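Home Posts Workshop Garden Contact

April – by Villads Hafstein

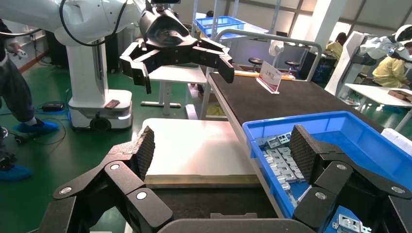
Filed under: Workshop, Small parts

I have become a person with opinions about storage bins. At home in Grondcombe I kept my metal brackets in jam jars for 10 years, and each time I needed one I poured the whole jar on the table and searched with a finger. Then I had to put everything back, and always a few stayed behind under the newspaper.

A bright blue plastic bin does this job much better. Small silver brackets, with their rectangular holes and tabs, are easy to see against the blue, and a bin that is tilted toward you lets the hand go in without lifting anything. I have now bought two of them from Doller, and I put a folded cloth under the back edge of each.

My brackets are a mixture. Most came in a bag of 889 when the Pretomus shop closed, and I doubt I will use them all in this life. I sorted out the bent ones first – it took two evenings and a lot of tea.

The jars are washed and back in the kitchen. Next I want to do the screws, but for them I need something with a lid, and I have not yet decided which size.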